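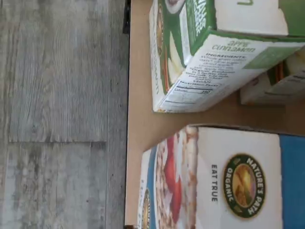

首页 | 评测 | 收纳 | 家具 | 关于我们

用了一个夏天的 Hollance 升降桌：省下的钱花在了哪里

文／Stefaniia Zinchenko　五月

先说结论，免得有人看到一半就去下单：Hollance 这张升降桌能用，但商品页上写的那些话，我大概只信一半。

买它之前我犹豫了很久。原来那张桌子跟了我好些年，高度固定，坐久了肩膀发硬。朋友们陆续换了升降桌，个个说腰好了、精神好了，连工作都做得快了。我对这种说法一向存疑。站着回邮件，邮件也不会少一封。可肩膀确实疼，去年还是掏了1780元，买了标准版，不含抽屉，不含理线槽，也不含那个要另外加钱的脚轮。

安装说明写着“一人轻松完成”。写这句话的人大概没有独自翻过一张桌面。桌腿和横梁的孔位倒是准的，螺丝也分袋装好，可是说明书第四步和第五步的图几乎一样，区别只在横梁的朝向，我装反了，拆掉重来。从晚饭后弄到快十一点，最后翻正桌面时还是敲了邻居的门。如果你一个人住，请提前约好帮手。

再说高度。最低73厘米，对我来说偏高。我个子不高，脚要完全踩实，键盘就得再低一点，现在脚下垫着一块旧木板。商品页对最低高度只用一行小字带过，最高能升到多少却放得很大。可是一天里坐着的时间毕竟比站着多，我更在意的恰恰是最低那一头。Wadard 的同类桌子能降得更低，我在店里试过，坐姿舒服不少，可惜桌面晃得厉害，打字时水杯里能看见波纹。

Hollance 的稳定性要好一些。坐姿高度下几乎不动，升到站姿以后，左右推还算稳，前后推就有明显的摆动。用笔记本无所谓，装了显示器支架的人会看到屏幕在点头。客服的答复是“属于正常范围”，我追问范围是多少，对方发来一张和商品页一模一样的图。

电机声音不大，白天听不出来，夜里家人睡了以后就显得响。承重标称100公斤，我没有办法验证，也没打算坐上去。平时放显示器、台灯和一摞书，升降速度没有变化。记忆按键有三个，我只用得上两个。防夹功能我拿一把木椅试过，碰到扶手确实会停，但停之前椅子已经被压得吱了一声。我家里要是有小孩，会把控制面板锁上，好在锁定功能是有的，长按就行。

桌面是我最不满意的地方。宣传说“耐磨耐烫”，我放了一次热茶壶，留下一圈白印，擦了几天才淡下去。手腕常放的前沿，漆面已经比别处亮。Lazarević 那种实木桌面当然也会留印子，可是实木能打磨，这一张只能看着它旧。想省钱的话，可以只买桌架，配自己的旧桌面，孔位要重新打，手里得有电钻。

理线也要提一句。标准版什么都不给，电源适配器就那么吊在桌底，升起来的时候晃来晃去。我后来配了 Cleltska 的网兜，便宜，难看，管用。官方理线槽的价钱够买好几个网兜，做工我在展厅摸过，边角有点割手。

至于健康方面的好处，我只能讲自己的情况。头一个月新鲜，每天站好几回；后来一天站一次，多半是午饭后犯困的时候。肩膀好了一些，可我同时换了椅子，也开始出门走路，功劳算谁的，我说不清。卖家页面上那些“告别疼痛”的评价，我劝大家打个折扣再看。

打分的话，满分10分，我给7分。扣在桌面、最低高度和那份说明书上。个子高、用笔记本、不介意自己理线的人可以考虑；个子矮的最好先去店里坐一坐，带上平时穿的鞋。促销价隔一阵就有，我买完没多久它就降了一次，客服说不补差价。

上一篇 | 下一篇 | 返回评测列表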